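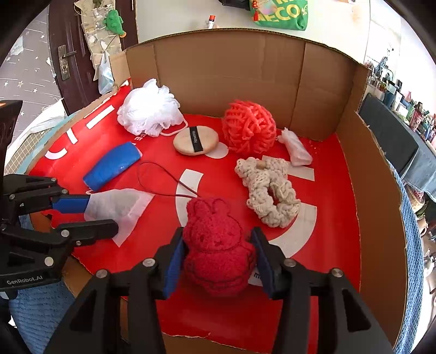 I have been making the same sour mix for six years and changed it this April, so the old post on this blog is out of date. The new version is an oleo citrate. You take the oil from the peels with sugar, then add acid in place of most of the juice.

Weights for one batch:

- 18 g citric acid
- 6 g malic acid
- 200 g white sugar
- peels of 8 lemons, no pith
- 300 g water

Rub the sugar into the peels and leave them covered overnight. By morning the sugar should be heavy and wet. Add the acids, then the water at room temperature, and stir until clear. Strain through a fine cloth. Hot water dissolves the sugar faster but gives a cooked lemon taste that I can pick out even behind bourbon.

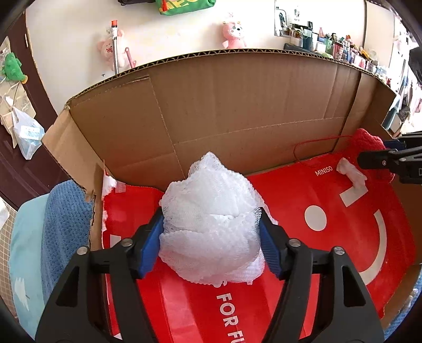
*White mesh, red bag, cardboard box.*

Straining takes longer than you would expect. Don't press the peels hard. Pressed batches turn cloudy and pick up a bitter edge after two days.

For a whiskey sour I now use 2 oz bourbon, 3/4 oz of the mix, 1/4 oz fresh lemon juice and one egg white. Dry shake, then shake with ice. The bit of fresh juice matters. Without it the drink is sour enough but tastes flat, and the foam comes out coarse.

Beryl Inskip wrote after the last post to ask about gin. It works at the same ratio, though I drop the malic acid to 2 g, since it fights with juniper. Urho Hämäläinen runs it with aquavit and no egg. I tried that once and would cut the sugar by a fifth.

Storage: glass, full to the neck, in the coldest part of the fridge. Mine held for 18 days before the top note faded. Freezing is fine but the oil separates, so shake it after it thaws.

I have not tested limes properly. The one batch I made went dull by the next evening, and I suspect the peels were old. I have a bag of better ones from the market in Wetham and will add the weights to this page when they are done.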